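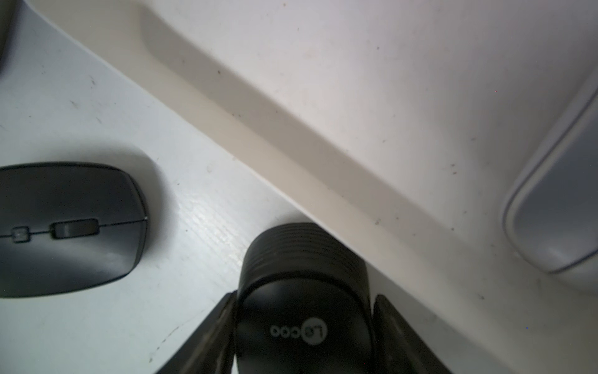

Resik Workshop, Trendau
Gallery: Looking after the Trolstead cell

The Trolstead cell is a single arm on a bench with a two-finger gripper and a small camera at the wrist. It picks up desk items and sets them down again, for most of the working day. This page covers how the cell is set up and what gets done to it between runs. Last updated 22nd June.

The bench
The work surface is white and stays white. We tried a gray mat in January and went back after a week, as dark parts were harder to pick out against it. The top is bolted to the base frame at the corners and checked with a level whenever the cell has been moved.

Wiping down
Dry cloth first, then a damp one, then dry again. Fine scratches in the top are left alone. Anything deep enough to catch a fingernail gets noted in the log with its position, and the height check is run again over that spot.

Fingers
Both fingers are black and come from Karagiannis as a matched set. They are always changed as a pair, even when only one is worn. The inner edges are where the wear starts. Four screws hold each one, tightened a little at a time in a cross pattern.

Finger alignment
Close the gripper on the steel gauge block and look at the gap from both sides. If light comes through at the tips only, the finger is seated crooked and has to come off again. If it comes through along the whole length, check the carriage before touching the screws.

Wrist camera
The camera looks straight down past the fingers, so the tips show in every view it sends back. The lens is cleaned with a blower and a lens cloth. No spray goes near it. After cleaning, the bracket screws get a quick check by hand -- one of them likes to back out.

Camera view, webcam between the fingers
A black Lecoo webcam sits at the bottom with a finger on either side, the ridged band toward the top and the logo upside down. The mouse is over on the left.

Black on black
Dark items between dark fingers are the hard case for this camera, and we use them for setting exposure. Start with the exposure too low and bring it up until the edge of the item separates from the edge of the finger. Stop before the bench top washes out. The lamp stays where it is while this is done.

The lamp
One lamp, set off to the side. Straight overhead it put a bright band over the pick area that moved whenever somebody leaned on the bench. The clamp position is marked on the post with paint pen.

Grip force
Force is set at 40 percent for plastic housings. Smooth curved shells will slide at a lower setting, and a higher one leaves marks on softer plastics. New items start low and go up in small steps, with a hand near the stop button.

Cables
The wrist camera cable runs along the outside of the arm in a loose sleeve, with a service loop at the elbow. Turn the wrist all the way in both directions by hand before closing up the sleeve. The first cable failed at the connector because the loop was too short.

The log
Every finger change, cleaning and fault goes in the log with the cycle count. The last pair of fingers went on at 2,279 cycles. Entry 43 is the longest one so far and covers the carriage repair.

Carriage repair
The right side of the gripper had started closing late. We took the cover off, found grit in the rail, cleaned it out and put in fresh grease. The rail itself was fine. Keep the cover screws in order when they come out -- the two at the back are longer, and they will go into the front holes far enough to cause trouble.

Warm-up
The arm runs for 15 minutes with nothing in the gripper before any height check. Checks done on a cold arm are crossed out in the log and done over.

Spares on the shelf
One pair of fingers, one camera cable, a bag of cover screws in both lengths, the gauge block in its box and a tube of rail grease. The lens cloths are in the drawer underneath.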